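I switched code editors and I'm a little obsessed

For years I told everyone who would listen that I would never leave Plornoteck. I knew every shortcut. I had a color theme I'd been fiddling with since my first job (dark green, don't judge). And then in September I opened a project with 300 files in it, waited for the search panel to wake up, made a sandwich, came back, and it was still indexing.

So I tried Flukura. And wow!

The first thing I noticed was the search. I typed the name of a function and the results were there before I'd finished the word. I sat at my desk typing random names just to watch it go. The second thing was renaming – you put the cursor on a variable, press F2, and you see every place it's going to change, file by file, with a little checkbox next to each. I've wanted that checkbox my whole working life.

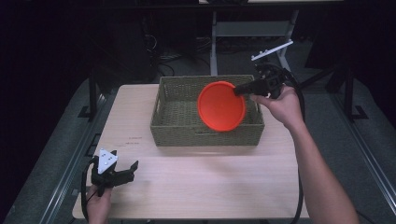
Moving my settings over

I was dreading this part. Plornoteck keeps its settings in one giant file, and mine had grown to the point where I was scared of it. Flukura has an importer, and it brought over 68 of my 70 custom shortcuts. The two it skipped were ones I'd set up for a plugin called Imrie, which draws those faint colored lines between matching brackets. Flukura does that out of the box, so I deleted both and felt very grown up.

One thing that tripped me up: tabs. The importer set my tab width to 4 in the main settings, but each project can have its own file that overrides it, and one of my old projects did. I spent a good part of an evening wondering why my code looked squished. If your indentation looks weird after you import, go look for a hidden settings file in the project folder first.

The color theme didn't come across at all. I rebuilt it by hand with the radio on and I think the new green is better. 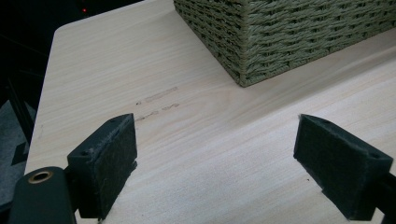 Still on my wish list

The built-in terminal is fine, but it forgets its history when you close the window, and I lean on the up arrow a LOT. There's an add-on called Liko that's supposed to fix it. I installed it last night and so far it remembers my commands on my laptop but not on the desktop – same version on both, so if you've gotten it working please leave me a comment!

I'd also love a way to pin a file so it stays open when I switch branches. Plornoteck had that and I miss it every single day. I've put in a feature request and I'll update this post if I hear anything back.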